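Resources > Working Practice > Handling Rules > Baskets and Handled Items

How to write a grip rule for woven baskets that someone will follow

Most handling rules I get asked to review were written at a desk. They say "grasp securely" and "avoid damage to the item," and then an operator has to guess what either phrase means at the start of a shift.
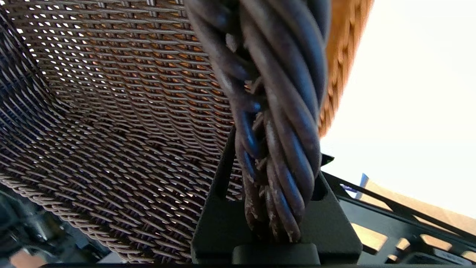

Baskets are a good test of whether a rule is any use. A carton has flat sides and a weight on the label. A wicker basket flexes, sheds and twists, and the handle was made to be carried by a hand. The rule we inherited from Plisano gave it one line: "lift by handle where present." I don't trust that line, and these are the steps I use to replace it.

Step 1. Name the grip point. "Handle" is too vague. Say whether the fingers close at the base, partway up or at the top, and which way they face. With a twisted handle, the strands can roll against each other when squeezed, so a grip that looks centered on screen may be holding two strands and missing the rest.

Step 2. Set a closing force and write down where it came from. Ours was 20 newtons for a long time. When I asked why, the answer was that the Zalia cell used it. The Zalia cell handles plastic tubs. Start low, lift an empty basket a hand's width, hold, and look at the handle before you raise the number.

Step 3. Check the wrist view before the lift. Up close, weave fills the view and one side of a basket looks a lot like another. The rule should say what has to be visible: both fingers, the handle between them, and enough rim to tell which way the basket is leaning. If the operator can't see all of it, open and try again. A high confidence score doesn't count as seeing it.

Step 4. Define wear. "Inspect for damage" gets a tick every time. Write instead: loose strands longer than 11 mm, splits you can catch a fingernail in, any movement where the handle joins the body. Pale flecks and fuzz on a coated strand go in the log, and the basket stays in use.

Step 5. Put a limit on retries. We allow two. I have read a Lodhi run sheet with 400 lifts and no failures recorded, and I believe it the way I believe any sheet with an empty column – the retries were simply not being written down.

Step 6. Say who can change the rule. At Asberg any operator can suspend it on the spot, and only the cell lead can put it back. It costs some time. I still prefer it to rules that get edited quietly between January and the next audit.

Revised 29 October 2024. Replaces the basket section of sheet 718.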